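# Caja organizadora de plástico

La caja organizadora (en mi casa, «la cubeta» de toda la vida) es un recipiente abierto, normalmente de plástico moldeado, que sirve para guardar juntas cosas pequeñas que de otro modo acaban repartidas por todos los cajones. Escribo esta entrada para la enciclopedia doméstica de Skindimeo, donde llevo ya 166 artículos, y confieso que pocos me han apetecido tanto como este. Me encantan las cubetas. Las hay blancas, transparentes y ahumadas, y cada una pide un uso distinto.

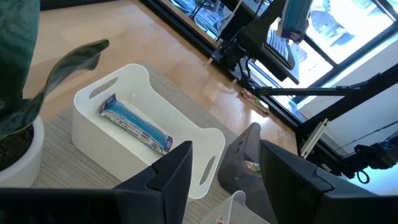
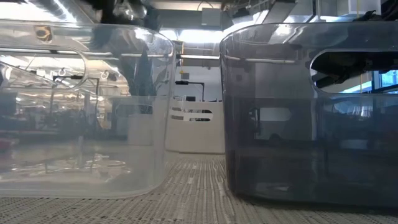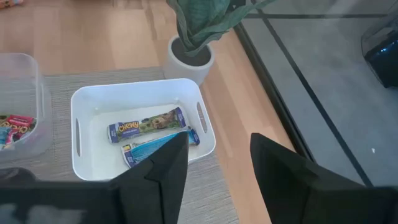 **¿Cuál conviene más para guardar barritas y otros envoltorios alargados, la blanca o la transparente?**

Depende de dónde vaya a vivir la caja. En un estante alto gana la transparente, porque se ve desde abajo si queda algo dentro. En un cajón o sobre una mesa, donde se mira desde arriba, la blanca va mejor: el fondo claro hace resaltar los colores del envoltorio y se encuentra todo a la primera.

## Forma

Casi todas son rectangulares con las esquinas redondeadas. La esquina redonda tiene su gracia - se limpia con una sola pasada del paño y no junta migas -, aunque también roba sitio, y dos cajas puestas una al lado de la otra siempre dejan un hueco donde se cuela el polvo. Yo he medido el mío con una regla y no pienso publicar el resultado.

Las asas suelen ser simples ranuras ovaladas recortadas en la pared. Son cómodas para tirar de la caja desde el fondo de un armario, pero ojo con lo que se guarda: los lápices sueltos y las pajitas se escapan por ahí con una facilidad tremenda. En Fukstead, donde viví unos años, las vendían también sin ranuras, y las echo de menos cada vez que ordeno material de costura.

## Colores y transparencias

* **Blanca opaca.** La más sufrida a la vista, la menos sufrida con las manchas. El tomate no sale nunca del todo.
* **Transparente.** Enseña el contenido, y el desorden también. Se raya si se friega con estropajo verde (¡lo sé por experiencia!).
* **Ahumada.** Mi favorita para cables. Se adivina lo que hay dentro sin tener que mirarlo todo el día.

## Qué se guarda en ellas

Aquí cada casa es un mundo. En la mía hay una para barritas y chucherías, otra para pilas y otra para los sobres de semillas. Los envoltorios largos y flexibles se portan mejor tumbados, todos en el mismo sentido, y si la caja se queda corta se pueden poner en diagonal, que siempre se gana un poco. De pie se doblan y se caen en cuanto sacas el primero.

El catálogo Grultden, que colecciono desde hace tiempo, recogía en su última edición unas 3,000 referencias de almacenaje pequeño, y 1,345 de ellas eran cajas sin tapa. A mí me parece una barbaridad y a la vez me faltan medidas: sigo sin encontrar una que encaje en el hueco de 30 centímetros que hay junto a mi nevera.

## Limpieza

Agua templada, jabón suave y secado al aire, boca abajo. El lavavajillas solo si el fabricante lo indica en la base; una cubeta Sheikh que yo tenía salió combada en octubre y desde entonces cojea. Las etiquetas adhesivas del borde se quitan con un poco de aceite de cocina y paciencia - mejor no rascar con cuchillo, que la marca se queda para siempre.

## Véase también

Cesta de mimbre, separador de cajones, bandeja, fiambrera.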